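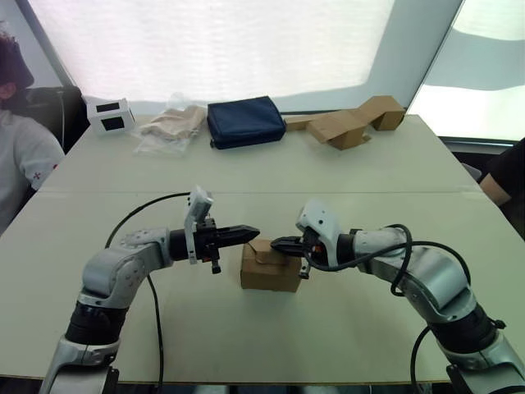 The cinema in Urnitberg has 25 seats fewer than it had last winter. The front rows were taken out in January, and in their place there is now a low stage where directors can sit and talk after the screening. It is a small change, but for the people who run the Prodska short film days it was discussed through two long meetings, because every lost seat is a lost ticket.

Prodska started as a student evening in the back of a café. Today it receives films from many countries, and for the last edition 1,957 titles were sent in. The selection group watches every one of them to the end. I asked if this is really necessary, when a weak film often shows itself in the first minute. The answer was that a short film sometimes has its only good idea in the last shot, and that a person who paid a fee to send it deserves to be watched.

The fee is a sore point. It was raised last year, and several young filmmakers complained. From the next edition, students will pay nothing if they send their work before the end of March. Others can ask for a discount of up to 2 thirds, with a short letter to explain their situation.

Money comes mostly from tickets and from Jardine, a local printing firm that also makes the posters. The town gives the building without rent — but not the heating, and in February one feels this.

The film I remember best from this year is "Panetti", eleven minutes about a baker's shop on its last morning of business. There is almost no dialogue. The door opens, people buy their bread, the door closes. In the talk afterwards a woman in the audience asked why we never see the baker's face, and the director said that the actor was too handsome. The hall laughed for a long time.

Entries for the next edition open in October. The programme will again be shown twice, at 5 pm with subtitles in the local language and at 9 pm with English ones. The late screening is usually the quieter of the two.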